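4. Checking the planner before a full run

Do this in simulation first. Grestar will report a plan as valid on the strength of a collision check alone, and a valid plan can still be useless.

4.1 Load the kitchen file and open the wrist view. Both gripper fingers should show, spread apart.

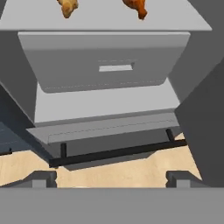

Last changed: Thursday, September 15, 2022

4.2 Set the replan limit to 3. Higher values mostly hide bad grasps.

4.3 Run the tray task from the side view. Watch the tilt yourself - the pose score ignores it. 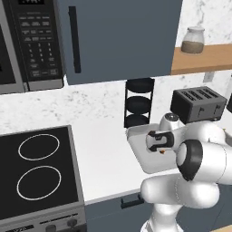
Can I skip the dry run if the score is high?
Run it anyway. The score rates the path and says little about the grasp.

Caution: do not raise the step limit above 3,000 to get a pass.

4.4 Switch to the refrigerator task and compare the gripper's position with the drawer handle. 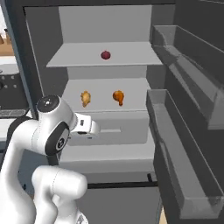

4.5 Save the log, failures included.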